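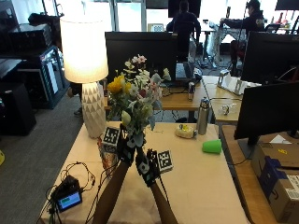 Figure 3. Bouquet task at the demonstration table, both gloves on the stems. The coded markers are on the backs and sides of the hands.

4.2 The open day at Istwood

I should say first that we did not plan the open day as a study. The Istwood lab opens its doors one Saturday in January, people wander through between ten in the morning and four in the afternoon, and every group is expected to put something on a table. Our group put out the Kedodar gloves and a bunch of flowers. By lunchtime we had so much to write down that it became a section of this paper, so please read it as field notes with some numbers attached (the controlled sessions are in Section 5).

The setup was the one described in Section 3, with the markers on the gloves and the control box on the corner of the table. We wanted a task that visitors would understand without a poster, and arranging flowers did the job nicely. Everybody has held a bouquet! You pick it up, you turn it, you pass the stems from one hand to the other, you put it down again. For us it is also a pretty nasty task. The stems slide against each other, the leaves get in front of the markers, and the two hands work so close together that the tracker has to decide which cube belongs to which wrist. Figure 3 shows the kind of grip we mean, with one hand wrapped around the lower stems and the other a little below it at the base.

Over 500 people came through the building that day, and 83 of them put the gloves on at our table. We gave each visitor one short turn and almost no instruction, just "pick it up and make it look nice." I had a longer speech ready and dropped it after the second visitor, who had already started arranging while I was talking. The lamp stayed on all day too. In our own tests the tracker had been happiest with a light on the table, and I was not going to experiment in front of a line of people.

What did we learn? Mostly that visitors don't hold flowers the way we do. In the lab we had been recording ourselves for weeks, and we had all drifted into the same careful style, elbows out, markers turned politely toward the camera. Visitors did no such thing. They hugged the bouquet, they smelled it, they held it out at arm's length and squinted. Several held it in one hand and talked with the other, which the segmentation code read as a very long handover – a bug we had never seen, and one we fixed the following week.

The second lesson was about pace. We had set the buffer to 800 samples per grasp event, which had always been plenty. Visitors took their time, though, and the slow regrasps (shifting the stems bit by bit, with little pauses to look) ran straight past the end of the buffer. We lost the tail of a good many turns that way. The released version no longer has a fixed limit, and I would suggest that anyone using the older Kedodar logger check their longest recordings before trusting them.

Third, people asked about the gloves much more than about the robot that will learn from the data. Are they heavy? Can you feel the leaves? Could my grandmother use them? I had come prepared to talk about policies and rollouts, and I spent most of the day talking about fingertips. One visitor from the flower market in Wemalham took the bouquet apart with her eyes and explained that a florist spirals the stems, laying each one at a slant over the last. Then she put the gloves on and showed us the hand position. Her turn is the cleanest in the whole set, and we now use the spiral as a separate task, which we call Phí in the tables.

We kept the recordings only where the visitor had agreed in writing, and we did not mix them with the 800 training episodes used in Section 5. They served as an informal check on how far our own habits had crept into the data. Quite far, I'm afraid. The model trained on lab recordings did fine on grips like ours and got noticeably worse whenever the stems were held high, close to the blossoms. We come back to this in Section 6, where the new collection protocol asks for at least some turns from people outside the group.

2 comments
14 shares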